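Budget for a two-person gripper station – where would you cut?

tgeerts
Posted 2019-03-20
Hi all, Tineke Geerts here, first time running a purchase on my own. We're planning a second hand-held gripper station at our Muvinville site and I have to turn in the list before the end of the quarter. Right now it's two pairs of grippers from Wenard, plus spare fingers, plus a table.

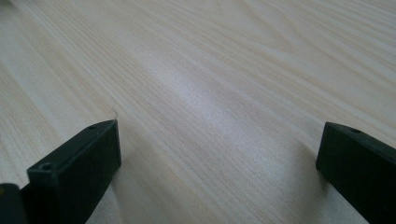
The Wenard quote came back with a 10 week lead time and I'm tempted to go with Brikau, who can ship in 4. Their fingers are a bit narrower though, and I'd be mixing brands. Would you?

quintanilla_e
Don't mix! We did that and ended up keeping two sets of spares, two chargers, two of everything. Wait the 10 weeks. And put the boring stuff on your list now, I mean cables, clamps, marker plates, a cheap desk for the computer. On our first station the boring stuff came to 17 percent of the total and I hadn't budgeted a cent of it.

My must-haves, in order:

1. Spare cables, longer than you think. They have to hang off the table and still let your arms move when you're holding cloth over a basket.
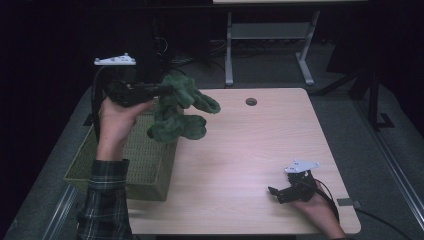 2. Marker plates. Buy extras with the first order, shipping them separately is a ripoff.

3. Table. Any office table with a laminate top will do.

achterberg_fan
Gotta disagree with Esperanza on number 3. We bought the Achterberg bench and I'd do it again – it doesn't wobble when you lean on it. Cheap tables cost us more than a month of redos.

quintanilla_e
For folding towels and tossing them in baskets? Come on. That's bench money for a desk job.

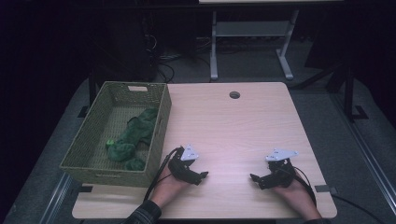

I'd put the difference into a second basket set and more cloth, you'll wear through those way faster than any table.

tgeerts
OK, Wenard it is, and I'm moving cables up the list. Still torn on the bench. Does Achterberg do refurbished?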